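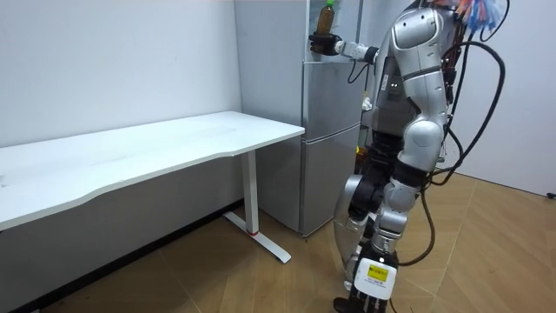
Page modifiée pour la dernière fois en avril, 16 h 40

Imprimer | Envoyer par e-mail

COMMUNIQUÉ DE PRESSE

Clistance lance « Jacquet », une méthode de rangement pour les petites cuisines partagées et leurs réfrigérateurs

Clarkley, avril. Diffusion immédiate.

Clistance, spécialiste de l'aménagement des espaces de pause, annonce la sortie de Jacquet : un guide, des étiquettes, un passage sur place. Objet : le réfrigérateur des petites pièces, celui que tout le monde ouvre et dont personne ne s'occupe vraiment. Premiers sites équipés à Clarkley et à Irkutlow. Ouverture des commandes ce mois-ci.

Le point de départ

Une pièce exiguë, un réfrigérateur deux portes couleur argent, une bouteille en plastique à petit bouchon vert tenue bien droite tout près du haut de l'appareil. Liquide ambré tirant sur le brun. Jus, thé glacé, sirop, bouillon ? L'étiquette claire fait le tour de la bouteille, encore faut-il pouvoir la lire une fois celle-ci rangée derrière trois autres. C'est le sujet.

Avant d'écrire le guide, Clistance a relevé le contenu et l'emplacement des boissons dans 291 cuisines partagées : bureaux, ateliers, salles d'associations, résidences étudiantes. Constats principaux :

- bouteilles entamées rangées couchées, faute de hauteur entre les clayettes ;
- boissons posées sur le dessus de l'appareil, parfois ouvertes ;
- contenants réutilisés, étiquette d'origine toujours en place, contenu différent ;
- balconnets de porte pris par des sauces que plus personne ne réclame.

Rien de bien nouveau pour qui partage un frigo. Mais peu de solutions simples jusqu'ici, et des affichettes scotchées sur la porte qui finissent par tomber.

La méthode en bref

Jacquet se déroule en 2 temps. D'abord le vide complet : tout sort, tout est trié sur la table, les clayettes passent à l'eau tiède et au savon, puis séchées au torchon propre. Ensuite le replacement, par famille et par hauteur. Les grandes bouteilles debout, dans la porte ou sur la clayette basse, étiquette tournée vers soi. Les petits contenants devant. Les restes à hauteur d'yeux, avec une date.

Sur les modèles deux portes, une consigne en plus : ne pas ouvrir les deux compartiments en même temps pendant le rangement. On finit un côté, on ferme, on passe à l'autre. Plus lent sur le papier. Dans les faits les équipes de Clistance y gagnent du temps, et la pièce reste praticable quand elle est étroite, porte ouverte comprise.

Le dessus du réfrigérateur doit rester libre. Pas de bouteilles, pas de cartons, pas de boîtes de céréales. Cette règle a été la plus discutée pendant les essais, elle a été maintenue telle quelle. Un panier mural est proposé en option pour les lieux qui manquent de placards.

Et les boissons transvasées ? Acceptées, à condition de retirer l'ancienne étiquette ou de la recouvrir entièrement. Nom du contenu, date d'ouverture, initiales. Au marqueur, lisible. Les bouchons de couleur ne servent pas de repère : trop de marques utilisent les mêmes.

Contenu du coffret

Le coffret Jacquet comprend le guide imprimé, 300 étiquettes repositionables, un marqueur résistant à l'humidité, un plan vierge à coller à l'intérieur d'un placard et une fiche de nettoyage mensuel. Étiquettes blanches uniquement pour l'instant. Une version de couleur est à l'étude, pas de calendrier arrêté.

Le guide existe aussi seul, en téléchargement, sans les étiquettes. Gratuit pour les écoles et les associations, sur simple demande écrite.

Essais à Irkutlow

Les cuisines de la résidence Irkutlow ont servi de terrain d'essai pendant l'hiver. Petites pièces, un seul réfrigérateur par palier, passage à toute heure. Retours favorables sur les étiquettes et sur le plan collé au placard. Moins bons sur la fiche mensuelle, jugée trop longue : elle a été ramenée à une seule page dans la version définitive. Le format du marqueur a changé aussi, l'ancien roulait derrière l'appareil.

« On ne demandait pas un frigo parfait, on voulait savoir ce qu'il y a dans les bouteilles », résume l'équipe projet de Clistance.

Disponibilité

Première série limitée à 200 coffrets, réservée aux lieux partagés de Clarkley et d'Irkutlow. Réassort prévu avant l'été. Livraison ou retrait à l'atelier de Clarkley, le matin de préférence. Tarifs et conditions de passage sur place communiqués sur devis, selon la taille de la cuisine et le nombre d'appareils.

Les rédactions qui souhaitent recevoir un coffret ou assister à un rangement complet peuvent en faire la demande au service presse. Prévoir une demi-journée, et des chaussures qui ne craignent pas l'eau.

À propos de Clistance

Installée à Clarkley, Clistance conçoit et range des cuisines partagées, salles de pause et arrière-boutiques. L'entreprise propose aussi des ateliers d'initiation pour les gestionnaires de résidences, et assure le suivi des lieux équipés avec une visite de contrôle par saison. Catalogue papier envoyé sur demmande.

Contact presse : service communication de Clistance, Clarkley. Réponse dans la journée pour les demandes reçues avant 15 h.

Imprimer cette page | Envoyer cette page par e-mail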